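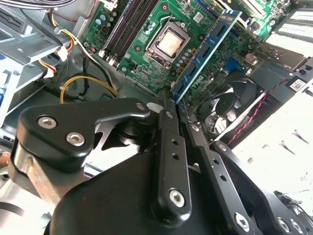

Wrist camera view inside the desktop case. The blue module is seated in its slot, and the processor has no cooler on it.

Visit report: Cliteck robot software lab

I went to see Cliteck on 26 April 2024 with a small group from our regional automation meetup. They run their lab on the ground floor of the Dumitrescu building, at the back, past the loading dock. If you go, use the side entrance. The front door needs a badge and the bell is hard to hear from the lab.

Cliteck writes software for taking used desktop computers apart and sorting the parts. They don't build arms or grippers. What they sell, or plan to sell, is a planner called Ekard and a logging and replay tool called Clanis. The visit was mostly about those two and how they are used together on the bench. Amerley Osei, who leads the planning work, took us through the first half. Rakiya Babalola did the perception part. I took notes on paper and have tried to keep to what was said and shown.

The task

The job they use for most of their testing is memory modules. A computer goes on the table with the side panel off. The arm has to find the module, get a grip on it, bring it out of the slot and put it in a holder. They also run it the other way, from holder to slot. It sounds like a small job. Osei said they picked it because the part is thin and the space around it is tight, so a planner that is a little bit wrong shows it right away.

The trouble starts with the cables. A case that has been opened and handled a few times doesn't have its wires where they were the day before. Ekard gets a model of the case with the fixed parts in it, such as the drive cage, the power supply and the board. Cables are not in the model. They are picked up by the cameras at the start of each run and entered as soft volumes. The planner is allowed to pass through a soft volume at a cost, up to a set depth, and never with the fingertips closed on a part. Osei showed us the settings file. The cost and the depth are two numbers per cable region, and she said most of the tuning in the last half year had gone into those.

Someone in our group asked why they don't just tie the cables back. She said customers won't, so the lab doesn't either.

How Ekard plans a move

The planner splits each job into stages: approach, align, contact, pull or push, retreat. Each stage has its own controller. Approach is ordinary position control on a planned path. Align runs slower and takes corrections from the wrist camera. Once there is contact, the controller switches to force limits and the path becomes a suggestion. I had expected one controller with different gains. They tried that first and dropped it, because bugs were hard to trace. With separate stages, the log says which one was active when something went wrong.

The align stage ends 4 mm above the module. The offset is fixed for all case types at the moment. The time from a camera image to a correction reaching the arm is 67 milliseconds in their current setup, and the align stage is run slowly enough that this doesn't matter much. For contact they don't use images at all.

Retreat was the stage they spent the least time on and the one that caused the most stops last year. A gripper with linkages on the outside gets wider when it opens. The old version of Ekard checked collisions with the fingers as they were at the start of the move and didn't update them as they opened. In a narrow case that meant a linkage could meet the drive cage on the way out. The fix was to treat the finger opening as one more joint in the planner. It made planning slower. They got most of that time back by caching retreat paths for each slot position.

Other tools and other parts

Memory modules aren't the only thing they handle. The bench also has holders for small tools and blades, and the same software has to pick those up and put them back.

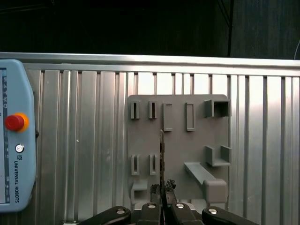 Holding a thin tool is a different problem from holding a module, Osei told us. With a module, the shape of the part is known and both ends matter. With a tool, what matters is where the tip is, and the tip moves if the tool sits in the pads at even a slight angle. So after each tool pick Ekard runs what they call a tip check. The arm brings the tool to a known pose, the tip position is estimated, and the result is stored as a tool offset for that pick only. It is thrown away when the tool goes back in the holder.

I asked what happens if the tip check disagrees with the expected value by too much. The software puts the tool back and tries again. After a second bad result it stops and asks for a person. There is no third try. The limit is in the settings file, and so far they have left it alone.

The holders are described to the planner in a plain text file. Each slot has a name, a pose, an approach direction, a depth and a list of part types it accepts. Any change to the layout means editing the file and running a short calibration. I liked this. At my own workplace the same information is spread over three programs and a spreadsheet.

Perception

After a break we moved over to Babalola's desk, which has two large monitors and the Clanis viewer open on both. She works on finding the parts and estimating their poses.

The main point of her talk was that the system uses two kinds of view for different things. The fixed view gives the position of the case and the rough layout inside it. The wrist view is used for the last part of the approach. The wrist view is closer, but the gripper takes up much of it, and the fingers hide the thing you care about right when you need it most. Her approach is to mask the gripper out. The software knows the joint positions and the finger opening, so it can work out which pixels belong to the gripper and ignore them. The pose estimate is then made from what is left. If too little of the part is visible, the estimate is held from the last good image and marked as held. The planner treats held estimates with a wider margin. 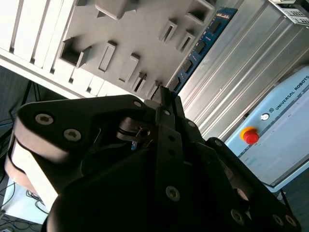
Fingertips reaching toward the white holder tray, with a blue memory module standing next to it. The ribbed metal behind reflects a lot of light.

Reflections took up a good part of the talk. Ribbed aluminum gives long bright stripes, and an edge detector likes those stripes as much as it likes the edge of a module. Babalola showed us an early run on the screen where the estimate jumped sideways by one rib and then jumped back. Her fix has two parts. One is a check that the estimate can't move faster than the arm could have moved it. The other is that the detector was retrained with more images from bad lighting. She thinks the first part does most of the work, but she hasn't separated them in a proper test yet.

White trays are another nuisance. The slots are shallow and the same color as the face, so the only thing that marks them in an image is shadow. For putting parts in a tray, they rely on the calibrated layout and only use the image to confirm the slot is free.

Clanis, the logging tool

This was the part I had come for. Clanis records every run with all camera streams, joint positions, forces, gripper state, the active stage and the planner's own messages on one time line. You can scrub through it and see all of them move together. You can also cut a piece out and replay it against a newer version of Ekard to see what it would have decided.

Since November they have logged 3,834 runs. The plan was to stop at 4,000 and freeze that set for regression testing, and they expect to get there soon. Failed runs are kept. Each failure gets a short tag from a person, picked from a fixed list, plus a free text note. Babalola said the free text turned out more useful than the tags, and she has started reading the notes before each release.

There were rough spots. Search is slow. The viewer dropped one of the streams during the demo and had to be restarted. Replaying contact stages doesn't mean much, because the recorded forces come from the old motion and a new plan would have produced other ones. Osei said this openly and told us they only use replay up to first contact. After that, they run it again on the bench.

We got to see the release routine too. A new build first goes through replay, then a dry run with no computer on the table, then a run at reduced speed with someone at the stop button. Only after that does it go to full speed. The steps are on a printed sheet, and the person at the bench signs it.

Questions from the group

I wrote down the ones that seemed worth passing on. The answers are shortened. 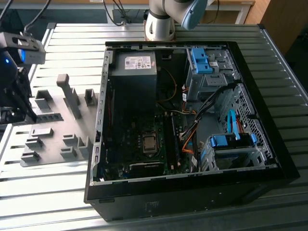 How does the software know where the computer is on the table?

The fixed camera view gives a first position for the case, and Ekard matches that against its model of the fixed parts. The wrist camera corrects it during the align stage. There is no clamp position that the case has to be pushed into.

What does it take to add a new case model?

A person marks the fixed parts in Clanis on a recorded scan, checks the slot directions and runs a set of slow picks. Osei puts it at one working day if the board layout is similar to one they have.

Can Ekard be used without Clanis?

It can, but they don't recommend it. The planner writes its own text log, and without the images it is hard to read.

Is any part of the motion learned?

Detection is trained. Planning and control are written by hand. They are collecting runs partly so they can try a learned align stage later, and Babalola wants to compare it with the current one on the frozen set.

What happens after an emergency stop?

The run is closed and tagged, and the arm has to be moved clear by a person using the pendant. The software won't resume a stage from the middle.

Practical notes

The tour took most of the afternoon. There is parking behind the Dumitrescu building but the spaces fill up early. Groups need to be small, as there isn't much room around the bench. Closed shoes are required, and photos of the monitors are not allowed. Osei said they will take another group once the regression set is frozen, and I have asked her to put us down for it.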